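Wrist view vs. overhead for towel work: results after 4000 episodes
Manipulation Methods board, Preldale lab forum 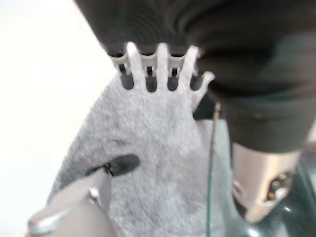

Setup and numbers

kadir_altintas
September 6, 2019

Posting the wrist camera result before the write-up is done. The task is gripping a towel by a folded edge and laying it flat on the table. Same policy network in both arms of the comparison, same training schedule. The only difference is the input: overhead camera alone, or overhead plus wrist.

4000 episodes total, split evenly. Scoring was done from the overhead video by Elif Naz, who did not know which condition she was looking at. With the wrist view added, the policy missed the edge on first approach less often, and most of the gain came from towels where the fold faced away from the overhead camera. On flat towels there was no difference I would defend.

The wrist view is crowded. In the frame at the top you get the fuzzy edge of the towel on the left, a finger coming in low, and a large dark body taking up most of the upper half. We did no masking. The network got the full image.

yucar
Why no masking? With that much of the view taken up by things that are not cloth, you are paying for pixels that carry nothing. We masked ours on the Flilo arm and training settled faster.

kadir_altintas
Settled faster to the same place, or to a better place?

yucar
Same place. But faster matters if you are sharing one GPU.

zubeyde.o
I would be careful with masking. A fixed mask assumes the obstruction stays put in the image. Cables don't. There is a dark green one running straight down past the towel in that frame, and if yours moves the way mine does, the mask is wrong as soon as the wrist rolls.

yucar
Fair for the cable. Mask the rigid parts and leave the cable alone.

firdevs_g
Different objection. You split evenly by episode count, but did you split by towel? If the same towel shows up in training and test, the wrist camera could be learning that particular pile texture. At that distance the speckle is very visible. The overhead camera can't resolve it, so the comparison favors the wrist for the wrong reason.

kadir_altintas
Split was by episode. The towels overlap. I have 2 that were never used in training and can run 40 trials on each.

firdevs_g
Please do, and report them separately. Pooling them would hide it if one fails.

elifnaz
Scorer here. One thing that is not in Kadir's post: I marked a grasp as missed if the edge slipped before the lift finished. Zübeyde's group counts that as a partial. If anyone compares these numbers with the Vastard set, the definitions don't match.

zubeyde.o
Correct, ours would come out higher on the same video. I can send the scoring sheet.

yucar
Still think you should run the masked version.

kadir_altintas
Held-out towels first, then masking if there is arm time left in September. Zübeyde, yes, send the sheet.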